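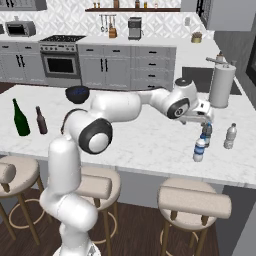

Lamthorpe Community Garden Association
Minutes of the general meeting, May

Place: the meeting room behind Lamthorpe library
Opened: 7.05 pm
Chair: Melahat Akgül
Present: 11 members. Apologies were received from the Skurna family and from plot 9.

1. Minutes of the previous meeting
The minutes were read and accepted with one correction. The rainwater tank at the north fence holds 660 litres, and it was wrongly written as 600.

2. Water
The chair informed that the new council meter is now installed beside the gate. Members are asked to write their reading in the book before and after they use the hose. In dry weeks the tank must be used first, and the tap only when the tank is under the lower mark.
A member asked if drip lines are allowed to stay on overnight. After discussion it was agreed that they may stay on, but only with a timer. Hoses without timer must be turned off when the plot holder leaves the garden.
Members also asked for drinking water at the working bee, as the tap at the gate has a bad taste. Agreed that everybody brings their own bottle.

3. Compost
The third bay is full and the second one is nearly ready. It was noted with regret that there was again citrus peel and a plastic plant label in the bay for finished compost. The sign will be painted again in bigger letters.
Mr Juška offered to bring his ute and collect horse manure from Nostham. The meeting thanked him. The manure will be put behind the shed under a tarpaulin and should rest until spring. Please do not take from it earlier.

4. Shed and tools
The lock of the shed is stiff and two members could not open it last month. The chair will buy graphite powder - oil is not recommended for this type of lock.
The long-handled fork is missing. Whoever has borrowed it is kindly asked to return it, no questions will be asked.

5. Money
The balance of the account is $700. Plot fees remain the same for the coming year. It was proposed to buy a second wheelbarrow with a solid tyre, because the present one has a puncture every few weeks. Carried, with one vote against. The member who voted against wished it to be written that the old wheelbarrow can still be repaired.

6. Working bee
The next working bee is on Sunday from 8 am. Tasks are: to mulch the paths, to prune the passionfruit on the east fence, and to clear the drain near plot 4. Gloves and a hat are necessary. Children are welcome but must stay away from the mulcher.

7. Other business
Garlic for planting is available in the shed, in the paper bags. Five cloves for each plot, please.
The question about keeping chickens was moved to the next meeting, as the council did not answer our letter yet.

Closed: 8.20 pm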